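# The Cable Drawer, or How I Spent My August

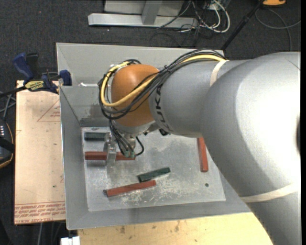 I finally did it, friends. I emptied the cable drawer. Those of you who have been reading since the Hollis Street days will remember the drawer, because I complained about it in what must be every other issue, and for the new people: it's the deep one under my desk, it holds every charger and cord I have owned since college, and until last month it could not be opened all the way without a ruler. I had been meaning to get to it for years. There's a big gray KUKA with a fat bundle of black cables running up along its arm, held down with an off-white strap, and then sweeping over the orange part at the wrist. One bundle, neatly strapped, and I have a desk with two monitors that looks like a bird tried to move in. So I got jealous, and then I got a trash bag.

The first thing I learned is that you need a floor. I started on the desk and gave up in ten minutes. On the floor you can make piles, and piles are the whole game. Mine went: USB-C, the older USB with the little trapezoid end, video, power bricks, audio, and a pile I labeled "???" on a sticky note. The "???" pile was the biggest for most of the afternoon. It had a brick in it with a barrel plug and no name on it at all, and I must have walked that thing around the house trying it in everything I own (the router, the old speaker, the label maker). Nothing. It's in a box at the recycling place now and I'm sure I'll find out what it was for by Christmas.

A word about power bricks, if you're doing this yourself. Read the tiny print before you go plugging them into things! The plug fitting doesn't mean the voltage is right, and you want the volts to match what the gadget asks for and the amps to be the same or higher. I tried mine only in things where the numbers lined up. I also wrote the name of the gadget on each keeper with a silver paint pen, right on the brick, and this has already saved me twice. Regular marker rubs off on black plastic. Ask me how many I did in regular marker first.

Kirsten Eskildsen, who edits the podcast and travels with more gear than I do, told me to test the USB-C cords one by one before keeping any. I thought she was being fussy. She was not being fussy. They all look alike, and some of mine would charge the laptop at full speed, some would charge a phone and only a phone, and one did nothing unless you held it with your thumb. I ended up keeping 4 long ones and a handful of the shorties, and the fast ones have a ring of red tape at each end so I can grab the right one with my eyes half open.

Then there's the travel side, which is what a lot of you write in about. I've been carrying my cords in a zip sandwich bag since forever, and the sandwich bag and I have now parted ways. I bought two pouches and lived with each for a couple of weeks:

- **The Imetti roll.** Unrolls flat like a set of kitchen knives, with elastic loops down the middle and a mesh pocket at one end. Lovely on a hotel desk. Less lovely in an airplane seat, where you have no room to unroll anything and everything ends up in your lap. The loops are too skinny for a laptop brick.
- **The Veteck box pouch.** Looks like a shaving kit, opens like a clam, stands up by itself. Fits the brick, a small power bank, a mouse and all my cords with space left over for gum. The zipper pull is loud, and I mean jingly loud, so I took it off and put on a loop of string.

I'm keeping the Veteck. The roll went to my nephew, who has already filled it with drawing pens, so I'd call that a happy ending.

At the desk itself I went with hook-and-loop ties off a big roll, the kind you cut to length. I got the 20-foot one and I have plenty left. Zip ties look neater on day one, but I move things constantly and I was tired of going at my monitor cable with scissors. There's also a tray now, a wire basket kind of thing from Clavness that clamps to the back of the desk with no drilling, and the power strip lives in there with all the slack. You do have to check that your desktop isn't too thick for the clamps. Mine made it with a hair to spare. If you have a sit-stand desk, run it all the way up before you tie anything down! I forgot, hit the button, and pulled the speaker right off the shelf. It's fine. It has a ding in it.

One thing I'd do differently: I threw out my one long Ethernet cord in a burst of enthusiasm, and three days later the Wi-Fi in the back room went out in the middle of a call. So keep one of those, even if it's ugly and beige.

Lots of you asked last time about old batteries and swollen power banks. Please don't put those in the bag with the cords. My town takes them at a separate counter, yours may do it differently, so call first. I'm collecting reader tips on that for the next issue, along with pictures of your worst drawers. Just hit reply and it comes straight to me.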